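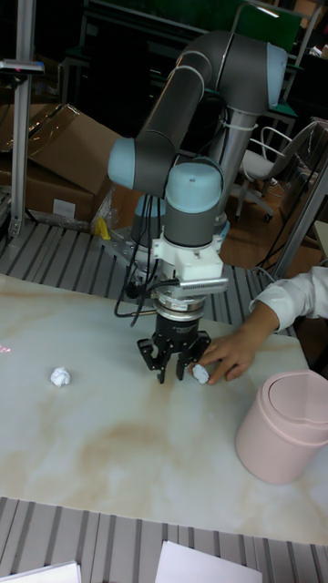

How is the popularity of a drama counted, and why do two rankings disagree so much?

Posted by Giorgia Guerra in TV & Series Help

Hello everyone. I am following a weekend drama called "Colitz" since September, and I have a problem to understand the popularity lists. On the site Stodik it was number 2 for three weeks. In the same three weeks the television ratings in the news were very low, I think it was not even in the first ten. My cousin tells me that the drama is a failure and will be made shorter. I tell her that it is number 2, so how can it be a failure?

I have read the page on Stodik where they explain the method, but it says only "mentions across platforms, weighted." What is a mention? If I write five comments in one evening, is it five mentions or one? And if people write that the drama is bad, does it also go up?

I don't need a very technical answer. I would only like to know which list I should believe. Also, if somebody knows if the episodes can really be cut in the middle of the season, please tell me. I am a little worried about the second couple, because they have had almost no scenes until now.

Brunello Negri

Hello Giorgia. I have been reading these lists for a long time, so I will try to explain it simply. Please excuse my English, it is not my first language either.

The television rating and the buzz ranking measure two different things. The television rating comes from a group of homes with a device or an account that records which channel is on. It says how many homes had the drama on at the hour of broadcast. If you watch it the next morning on your phone, in most cases you are not in this number. Young viewers almost always watch later, so a drama for young people can have a weak rating and still have many viewers.

The buzz ranking counts what people write. Usually it takes news articles, forum posts, short videos and comments, and it gives each of them a weight. On Stodik an article has more weight than a comment, this was explained in their old help page, which I cannot find now. About your five comments: I believe that several comments from one account under the same post are counted one time. But if you write under five different posts, they are five.

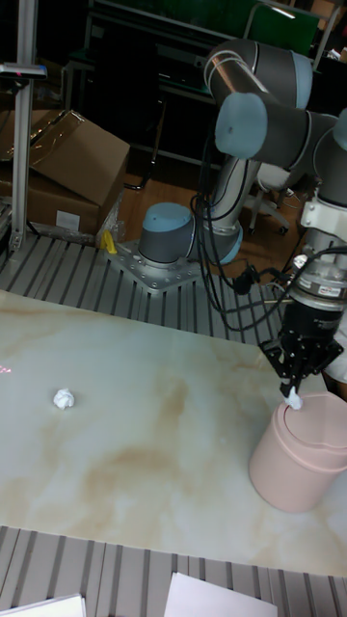
For the bad comments, yes, they count too. Stodik does not separate the good from the bad. You maybe remember "Lungu" from last year. In the week of the final episode it was number one, and when I opened the drama's board there were 1,473 new posts, and almost every one that I read was angry about the ending. In the ranking it looked like a great success. So when a drama goes up suddenly, I always look at what happened in the episode before I am happy about it.

There is one more thing that makes confusion. Many rankings show the place but not the share. Number 2 can be with 30 percent of all the mentions or with 5 percent, if the week is quiet. In those three weeks of "Colitz" two big dramas had already finished and the new ones had not started. I do not want to say that your drama is not popular, but the place was easier to get than in the spring.

Which one to believe depends on what you want to know. For the broadcaster the rating is important because of the advertisements. For the actors the buzz is maybe more useful, because it brings them the next work.

hallyu_sofa

just watch what you like, the lists are all fake anyway. fans organize to push their actor up, everybody knows this. number 2 means nothing

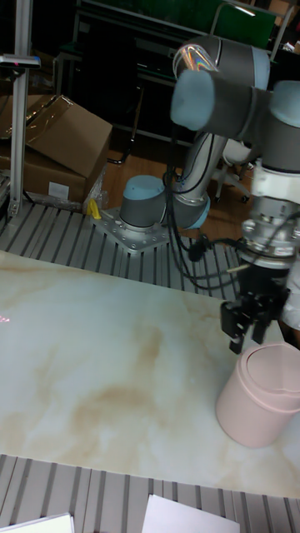 Irkano

I don't agree with the answer over mine that everything is fake. Fans do try it, but it is hard to keep it for three weeks.

I want to answer the part about cutting the episodes, because it was left out. It can happen, but it is less common now than before. Many weekend dramas are filmed completely, or almost completely, before the first episode is on air. In this case there is not much reason to cut, the money is already spent. The ones that get shorter are mostly the long daily dramas, where they write and film during the broadcast. When it is decided, the channel publishes a short notice with the new number of episodes. I have looked for such a notice for "Colitz" and I found nothing, only a blog which repeats another blog.

For the second couple, look at the character page on the official site. They added two new photos of them together, so I suppose that their story begins in the second half.

Giorgia Guerra

Thank you to all, especially to Brunello for the long explanation. I did not know that the place is shown without the share. I found the share now, you have to press the small arrow next to the title. It was 5 percent. I will not tell this to my cousin.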